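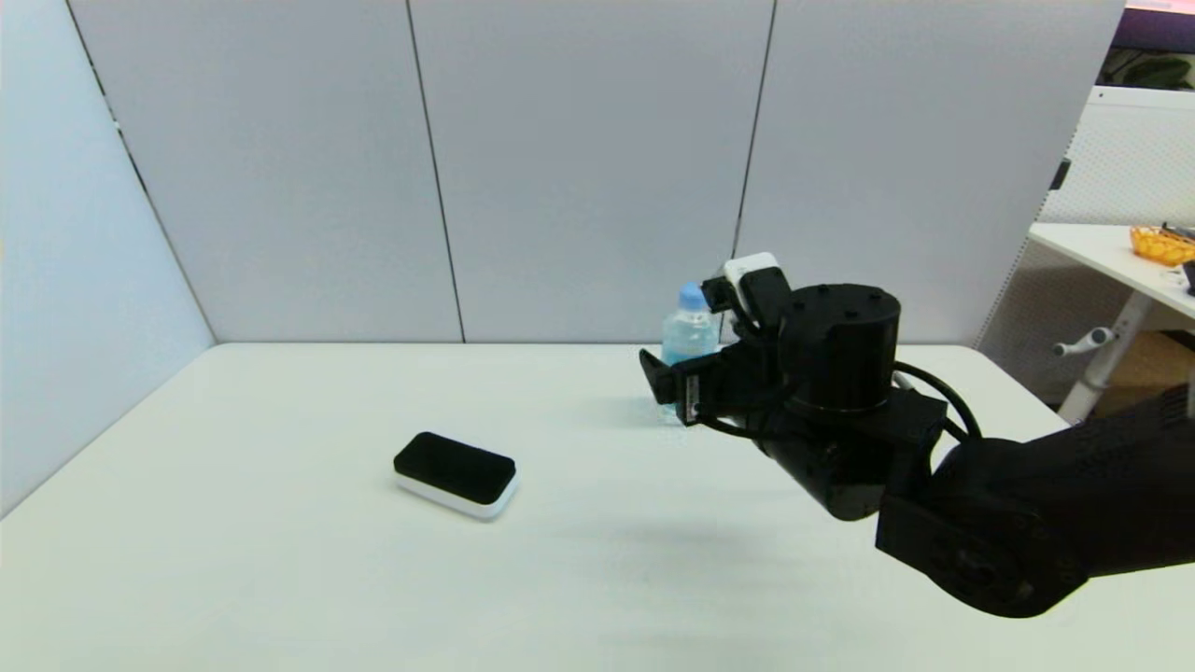 A whiteboard eraser, also called a dry-erase eraser or board rubber, is a handheld block used to remove dry-erase marker from a non-porous writing surface. It consists of a grip, or back, and a soft wiping face. The item developed from the chalkboard eraser, from which it takes its general size and oblong shape.

Construction

The back is usually molded plastic, less often wood or dense foam. Its upper edges are rounded or stepped so that the fingers can close on it from above. The wiping face is made of felt, microfiber or a synthetic pile, either glued to the back or held by a hook-and-loop strip. Felt is used in two forms: a single thick pad, and a stack of thin sheets that can be peeled away one at a time as the outer sheet fills with ink residue.

Many models have one or more magnets set into the back, allowing storage on a steel-backed board. Models without magnets are kept on the board's tray or laid on a table.

Action

Dry-erase ink contains a pigment, a solvent and a release agent. After the solvent evaporates, the pigment remains as a film that is only weakly attached to the board. Wiping breaks the film into dust, part of which is caught by the fibers -- the rest falls to the tray. Ink left in place for long periods bonds more firmly and may need a liquid cleaner. A saturated pad spreads pigment across the surface, an effect known as ghosting when it leaves a faint image of earlier writing.

Sizes and product lines

There is no single standard size. The Ollden catalog divides its erasers into three groups by length: pocket, desk and board. Its desk group includes the 207, with a fixed felt pad, and the 710, which has the same back and a replaceable pad. The 1,010 is a wide board model intended for lecture rooms. Baird sells peelable felt refills in bulk cartons, and Bromen makes a foam-backed type for lap boards used in elementary schools.

The Perkisside collection of classroom and office supplies holds 3,317 items, among them early felt erasers made for chalk and later adapted for marker boards.

Care

Loose dust is removed by tapping or vacuuming the pad. Microfiber faces can generally be washed in warm water with mild soap and must be fully dry before use. Glued felt should not be soaked, as water weakens the adhesive -- a worn pad of this type is normally discarded with the back.

See also

Chalkboard eraser
Dry-erase marker
Whiteboard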